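Culture de l'information : les inscriptions aux journées de Nestano sont ouvertes

Vendredi 27 novembre

Les bibliothécaires et enseignants documentalistes peuvent s'inscrire dès maintenant aux journées d'étude de Nestano, organisées en avril par le réseau Nulia. Elles porteront cette année sur l'évaluation des compétences informationnelles à l'entrée à l'université. Le nombre de places est fixé à 400, dont 200 réservées aux établissements membres du réseau jusqu'à la fin janvier.

Le comité scientifique a reçu 259 propositions de communication, en français, en allemand et en anglais. Les auteurs seront avisés par courriel avant Noël. Les communications retenues dureront vingt minutes, questions comprises, et les textes complets seront publiés en libre accès dans les actes.

La première journée se tiendra dans l'auditorium de la bibliothèque Ramlow. Elle s'ouvrira par une conférence sur les tests de positionnement et leurs limites, suivie d'une table ronde consacrée à la place des bibliothèques dans les cursus de licence. Le lendemain, 4 ateliers sont prévus en parallèle à la maison Fankhauser : recherche documentaire en première année, citation des sources, lecture critique des données chiffrées, formation des formateurs. Chaque participant choisit un seul atelier au moment de l'inscription.
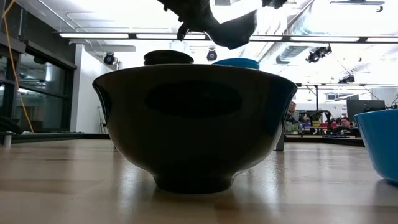
Grand bol sombre à glaçure brillante, sur une table en bois clair.
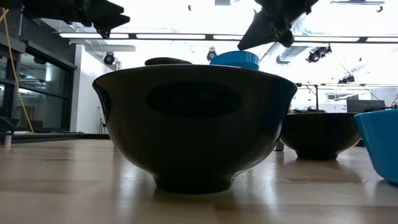 Les frais comprennent les repas de midi et l'accès aux enregistrements des séances plénières. L'hébergement reste à la charge des participants ; une liste d'hôtels est jointe au formulaire. Les étudiants en sciences de l'information bénéficient d'un tarif réduit sur présentation d'un justificatif. Le programme détaillé sera mis en ligne sur le site de Nulia au cours du mois de janvier.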